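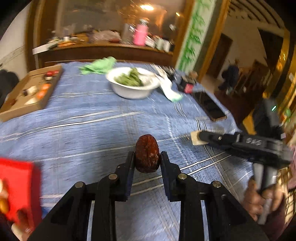 Pantry and dry storage

Moisture is the whole problem with keeping dried fruit at home. Sugar content does most of the preserving, but the sugar also pulls water out of the air, and a jar opened daily over a humid summer will drift well past the point where it was safe to leave in a cupboard. I have been keeping notes on this since March, mostly with jujubes, and the notes are now long enough to be worth tidying up.

The starting stock was a 20 kg carton split with Eftychia Lambrakis, who took the larger share and froze hers. Mine went into glass. I used three closures: a plain screw lid, a clip-top with a rubber gasket, and a Destell vacuum lid with the hand pump. Each jar held 400 g of fruit and was weighed on the same kitchen scale, lid off, at the start of every month.

The screw lid gained weight fastest, as expected. The gasket jar held steady until I started opening it for porridge, after which it tracked the screw lid with a lag of a few weeks. The vacuum lid did well when I remembered to pump it. On two occasions I didn't, and the record shows both.

A word on skins. A jujube dried properly has a wrinkled skin that springs back slowly when pressed. If it stays dented and feels tacky, it has taken on water. If it doesn't dent at all it has gone the other way, and wants an hour in warm water before it is any use in a cake. Colour tells you much less. The skins darken in storage whatever you do, and the darker fruit in my jars tasted the same as the rest.

I tried silica gel sachets in a second round. They work, but they overshoot in a small jar, and the fruit on top turned leathery within a fortnight. Norbert Beneš suggested a spoonful of dry rice in a muslin bag, which did nothing I could measure. What did help was a smaller jar for daily use, refilled from a large one that otherwise stays shut. It costs nothing and I should have begun there.

Insects are a separate matter. Pantry moths came in with a bag of almonds, not the jujubes, but they don't respect the distinction. Everything new now gets a week in the freezer before it goes on the shelf — left in its bag until it is back to room temperature, or condensation will undo the exercise.

Fatemeh Rahimi wrote to ask about figs. I have no figures for figs. They are softer to begin with and I would expect them to behave worse under a screw lid, but that is a guess. I have a kilo on order and four clean jars.

Weights for the jujubes up to 30 November 2020 are in the spreadsheet, one tab per jar. The gap in the gasket column is a flat battery in the scale.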